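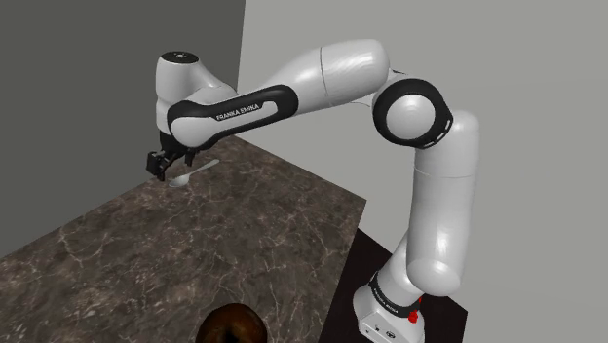 Changes to the grasp planner in the simulated kitchen

Posted in March by Nikau Cosgrove

Since the last entry on this blog, the greater part of my time at Tatunix has gone into the handling of thin objects. Mugs and boxes were dealt with over the summer. Cutlery was left until later, and the spoon has proved to be the hardest item on the list.

The former planner chose a grasp from the outline of the object alone. For a spoon this tended to place the fingers at the middle of the handle, where the metal is close to the counter and there is very little to hold. The revised version, which we call Vaseo, scores each candidate on two further points: the clearance beneath the fingertips and the distance from the centre of mass. It now prefers the part of the handle nearest the bowl.

The approach has also been divided into two stages. The arm first moves to a hover pose above the spoon with the fingers slightly open, and the pose estimate is then taken again before the descent begins. Tayla Te Moana proposed the second estimate after reviewing the logs from Voltthorpe, where 9 of 40 trials had failed on a small error in the angle of the handle. I was doubtful at first — it adds time to every pick — but the results have persuaded me to keep it.

Dark veined marble remains a difficulty for perception. The segmentation model will on occasion take a pale vein for the end of a handle, and polished metal reflects enough grey to blur the boundary further. We have prepared 16 counter textures for the next round of training, the brown marble among them.

The joint limits in the configuration file have been corrected as well. Anyone using the McAlister branch should update before running the planner, as the old values allow an elbow position which the controller will refuse.

The next set of trials will begin on Tuesday with forks. The scoring weights will stay as they are until those results have been read.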